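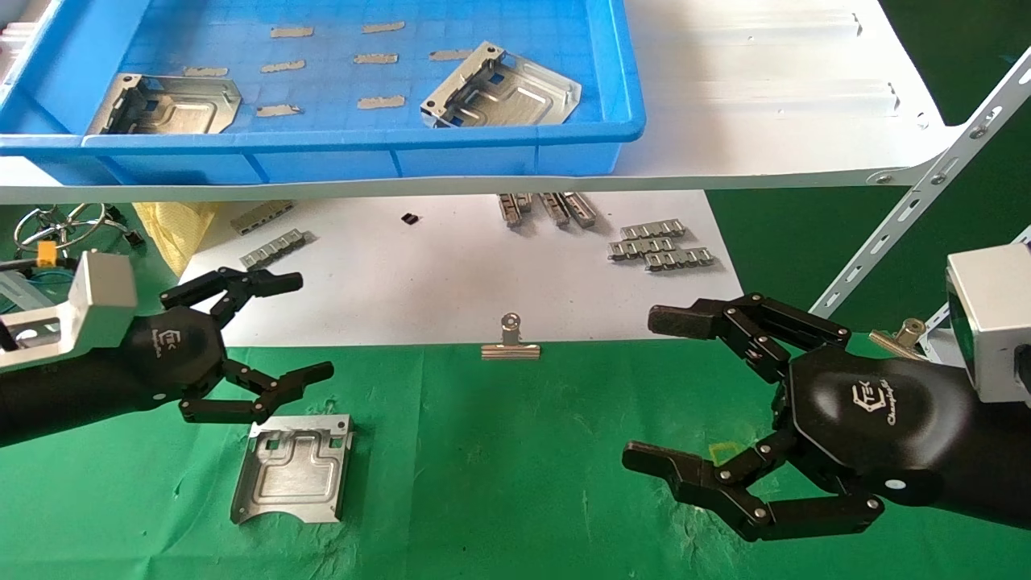
Organización de un puesto de piezas pequeñas: ¿sirve de algo ordenar por bandejas?

Informe de proyecto. Asignatura: Organización de talleres y almacenes. Trabajo individual.

1. Punto de partida

El encargo consistía en aplicar un método de orden a un puesto de trabajo real y valorar el resultado. Elegí el puesto de piezas pequeñas del taller porque es el que peor fama tiene y porque, en teoría, es el que más debería agradecer un método. Reconozco que empecé con poca fe. En clase habíamos leído el manual de Poduval, que promete que con una ubicación fija para cada referencia desaparecen las búsquedas, los errores y casi el mal humor. El manual no aporta un solo dato obtenido en un puesto parecido al nuestro, y eso me pareció motivo suficiente para mirarlo con cuidado.

El puesto se compone de una mesa cubierta de verde y una estantería metálica blanca de dos baldas. En la balda de arriba va una bandeja azul de plástico, con el fondo en cuadrícula. La de abajo queda a la altura de la mano y se usa para lo que se está manejando. Las piezas son de tres familias: soportes de chapa estampada, tiras metálicas de conectores y unos rectángulos finos de color tostado que en el taller todo el mundo llama "pegatinas", aunque en el inventario figuran como "tiras auxiliares". Hay además componentes negros muy pequeños, que son los que se pierden.

2. Qué dice el inventario y qué vale

El listado que me entregaron está hecho con Ploruvix, el programa de existencias del centro. Según él, en el armario y en el puesto había 2.183 unidades al empezar el proyecto. No me creo esa cifra. El programa descuenta material cuando alguien lo apunta, y en el puesto de piezas pequeñas se apunta poco. Tampoco distingue entre una tira de conectores completa y un trozo de tira: las dos cuentan como una unidad. Un alumno que corta una tira por la mitad y devuelve los dos trozos acaba de aumentar las existencias.

No tuve tiempo de hacer un recuento completo, así que no puedo dar una cifra alternativa. Lo que sí hice fue abrir una muestra de 100 registros y comprobar si la ubicación anotada existía. En varios casos el código remitía a un cajón que se retiró cuando cambiaron los armarios. Sobre esa base, hablar de "trazabilidad", como hace la ficha del puesto, es exagerado.

3. El método aplicado

El manual propone seis pasos. Los resumo sin adornos: retirar lo que sobra, agrupar por familia, asignar sitio, señalizar, mantener y revisar. Los tres primeros los cumplí. La señalización la hice a medias, como explico más adelante, y de los dos últimos no se puede decir nada serio en un trabajo que dura lo que dura un trimestre.

La asignación quedó así:

Bandeja azul, balda superior: soportes de chapa y tiras tostadas.
Balda inferior: tiras de conectores y componentes negros, sobre una hoja grande de papel blanco.
Mesa: libre de existencias; solo lo que se esté montando.

La hoja blanca fue idea mía y no sale en el manual. Un componente negro del tamaño de un chip pequeño se ve mucho mejor encima de un papel claro. Es barato y se cambia cuando se ensucia. Como inconveniente, el papel se desplaza si se arrastran las tiras en lugar de levantarlas.

Valoré también comprar cajas con separadores. Pedí presupuesto a dos proveedores, Skikar y Trimier. El primero solo vende el juego completo, con más compartimentos de los que caben en la balda. El segundo tenía un tamaño adecuado, pero la tapa obliga a sacar la caja cada vez que se quiere coger algo, y bajo la balda superior no hay altura para abrirla. Me quedé con lo que ya había.

4. Observaciones

4.1. La bandeja mezcla demasiado

Poner los soportes y las tiras tostadas en la misma bandeja fue un error de planteamiento, y es mío. En el plano parecía razonable: dos familias, una bandeja, media para cada una. Pero el plano no lleva ninguna separación entre las dos mitades, y la cuadrícula del fondo es tan baja que no retiene nada. Las tiras tostadas acaban repartidas entre los soportes. Los soportes, con sus pestañas levantadas, tampoco apoyan bien en cualquier postura y terminan girados. Quien busca un soporte lo encuentra enseguida. Quien busca las tiras tiene que recogerlas una a una.

4.2. Los conectores se amontonan

Las tiras de conectores son el caso más claro de distancia entre el método y la realidad. La ficha pide que se coloquen en paralelo y separadas. Nadie las deja así, yo incluido. Se dejan juntas, en diagonal, o una encima de otra, y la explicación es sencilla: no existe ninguna guía que marque dónde empieza y dónde acaba cada una. Una norma que depende de que la persona tenga paciencia al final de la sesión no me parece una norma bien pensada.

El amontonamiento tiene otro efecto. Las cajitas de los terminales se enganchan entre sí y al tirar de una tira se mueven las demás. No he comprobado que esto las deforme. El manual afirma que sí, pero no indica de dónde lo saca.

4.3. La sombra de la balda

La balda superior tapa parte de la luz, y las tiras que se dejan al fondo, a la izquierda, quedan en penumbra. Es un problema de mobiliario que ningún método de orden va a resolver. Se arreglaría adelantando el papel, o bien subiendo la balda, cuyos soportes perforados parecen admitir otras posiciones. Propuse lo segundo y se me contestó que la altura era común a todos los puestos.

4.4. La mesa

La superficie verde es lo único que ha respondido a lo previsto. Al no tener sitio asignado en ella, las existencias no se quedan allí, y lo que se ve fuera de lugar se ve mucho.
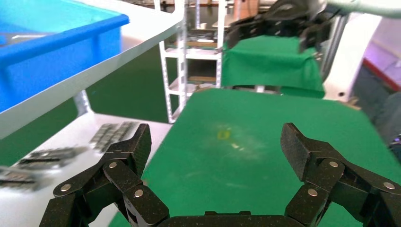

Figura 2. Mesa verde y, a la izquierda, la estantería con la bandeja azul arriba y las piezas metálicas en la balda inferior.

Queda una pequeña marca amarilla hacia el centro de la mesa. No la he contado como incidencia, aunque la ficha de revisión tiene una casilla de "superficie sin marcas" que, aplicada al pie de la letra, daría el puesto por no conforme. Es un buen ejemplo de lo poco que mide esa ficha: penaliza un punto de color y no pregunta si las piezas están donde deben.

5. Sobre la señalización

Preparé etiquetas para los frentes de las dos baldas y las pegué con cinta. Las de arriba aguantaron poco. Las volví a imprimir en julio con letra más grande y decidí no ponerlas hasta tener clara la distribución definitiva, porque etiquetar una asignación que no funciona solo sirve para que dure más.

6. Valoración

¿Ha mejorado el puesto? Diría que algo. Los componentes negros se localizan antes y la mesa está disponible para trabajar. Ahora bien, no puedo demostrarlo. No tomé tiempos antes de empezar, y cualquier comparación se apoyaría en mi recuerdo de cómo estaba el puesto, que es un recuerdo interesado. Si tuviera que repetir el proyecto, dedicaría la primera semana a medir y no tocaría ni una pieza - es lo que se nos recomendó, y no hice caso.

Tampoco creo que los resultados apoyen el manual. Las dos cosas que han funcionado, el papel y la mesa libre, son decisiones de sentido común. Las que venían del método (una familia, un sitio) han funcionado a medias, y fallan justo donde hacía falta una barrera física y solo había una instrucción. Se me puede objetar que no apliqué los seis pasos completos. Es cierto, aunque sospecho que un método que solo puede juzgarse cuando se cumple entero será difícil de juzgar en cualquier taller.

7. Cambios propuestos

Separar los soportes de las tiras tostadas. Basta con una segunda bandeja igual; en la balda superior queda hueco a la derecha de la actual.

Dibujar en el papel blanco el contorno de cada tira de conectores, con espacio entre una y otra.

Sacar los componentes negros del papel y darles un recipiente propio con fondo claro.

Corregir en Ploruvix los códigos de cajones retirados y decidir de una vez si un trozo de tira cuenta como unidad.

Rehacer la ficha de revisión. Mientras no se cambie, no le daría ningún valor a la nota que obtenga este puesto, sea buena o mala.

8. Material consultado

Manual de organización de puestos Poduval, edición disponible en la biblioteca del centro.
Listado de existencias de Ploruvix, exportado al inicio del proyecto.
Presupuestos de Skikar y Trimier (anexo B).
Ficha de revisión del puesto de piezas pequeñas (anexo A).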